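Heltley tenants' group questions claims made for Forcombe "quiet floor" scheme

A tenants' group in Heltley has asked the housing firm Forcombe to publish the full results behind its claim that new underlay has made its flats "whisper quiet". The group says the figures released so far leave out the homes where most of the complaints come from.

Forcombe announced in April that the underlay, sold under the name Lillevau, had been fitted in 145 flats on the Tsoukalas estate. Its statement said that residents had noticed "a remarkable change" and that the product would now be offered across all 2281 homes the firm manages in the town.

The Heltley Tenants' Group would like to know which residents were asked. It put the question to Forcombe in writing and was sent a brochure. The brochure says that 40 households filled in a survey, but not which floors they live on, whether they have neighbours above them, or what the questions were. A household on the top floor could well report that it hears no footsteps overhead. It would have said the same before the work.

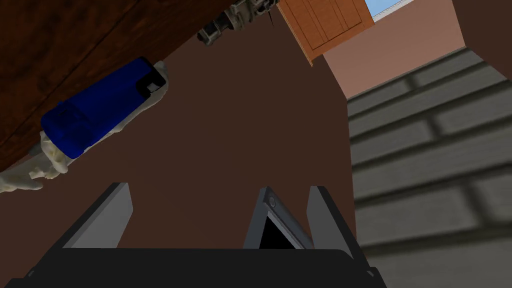
Rents on the treated flats are to go up by 3 per cent to cover the cost. Tenants were told of this in the same letter that told them how pleased they were.

"I'd be delighted if it worked," said Nhàn Lưu, who chairs the group. "I have lived under a family with two boys and a drum kit for years and I am very fond of them. But I was given the new floor, they were given the new floor, and I can still tell you which boy is going to the fridge. If Forcombe has measured something different, let us see the measurements - all of them, with the flat numbers taken out if need be."

The group also disputes the use of the word "independent" in the April statement. The sound tests were carried out by the company that supplies Lillevau, using its own equipment, at eleven in the morning when most people on the estate are at work or at school. No test was done in the evening. Forcombe has said that morning readings are "fully representative of daily life", a view the group does not share.

It is asking for three things before any more floors are lifted: the complete survey, with the wording of each question; a second round of tests after 7pm by a firm with no stake in the product; and a hold on the rent rise until both have been seen by tenants.

Forcombe has offered a "listening session" on Tuesday at 2pm. The group has asked for a later start so that people with jobs can come - it is waiting for a reply.

Notes to editors

The Heltley Tenants' Group is open to any tenant of a Forcombe home in the town. It is not opposed to the fitting of underlay. Nhàn Lưu is available for interview most evenings after 6pm. Copies of the group's letter and the brochure sent in reply can be supplied on request.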